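Fiction > Short Stories > Local Government

The Amber Phase

August 31, 2024
By Gumaro Meléndez

Print this story | E-mail this story

The red light camera at Flillgate and Tirnberg had been up for two weeks before it caught Councillor Araújo, who had moved the motion to install it.

She opened the envelope at the kitchen counter, standing, the way she opened everything from her own employer. There was her licence plate, very crisp. There was the back of her head. The grey hatchback was well past the white line and the light above it was as red as a light can be.

"It's the colour of my car," she told her husband. "Everyone has that colour."

"Not everyone has that plate," said Paulo, and went back to his toast.

She had made a speech about it in the spring. She had stood up in the chamber and said that the only people who need fear the camera were the people who ought to. There had been applause from the gallery, mainly from a man who came for the heating. The *Endimow Courier* had printed the line in a box.

On Monday she rang the traffic office, gave a false name and asked how long the amber was.

"Which amber?" said the clerk.

"Flillgate and Tirnberg. Eastbound."

"Is that you, Councillor?"

She hung up. That evening she drove to the intersection with a thermos and parked outside the shuttered dry cleaner's, where the view was good. She had Paulo's stopwatch from his swimming days. She timed the amber 30 times and wrote each result on the back of a budget summary, and every one of them was perfectly reasonable.

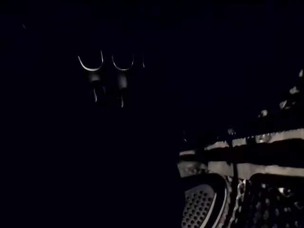

By 10 o'clock the tea was gone and she had begun to take an interest in the other drivers. A courier van went through late and the camera flashed. A boy on a scooter went through later still and it didn't, and she made a note of that, underlined. Then a taxi stopped so neatly behind the line that she nearly got out to thank the man.

A knuckle tapped on her window. It was a young constable with a torch.

"Evening, ma'am. We've had a call about someone watching the lights."

"I'm conducting a review," said Araújo.

"Of the lights?"

"Of the amber phase."

He considered the thermos, the stopwatch and the budget summary. "My mum got one of those tickets," he said. "She reckons whoever put that thing up wants their head read."

"Did she pay it?"

"Course. She went through a red."

Araújo screwed the lid back on the thermos. She drove home by the long way, over the bridge and past the school, seven minutes longer and not a traffic light on it. Paulo had left the envelope propped against the kettle with a pen beside it.

She paid the fine. She also put down a motion for the September meeting, calling for larger warning signs on the eastbound approach, and when the clerk asked what had brought it to her attention she said she'd been hearing from a resident.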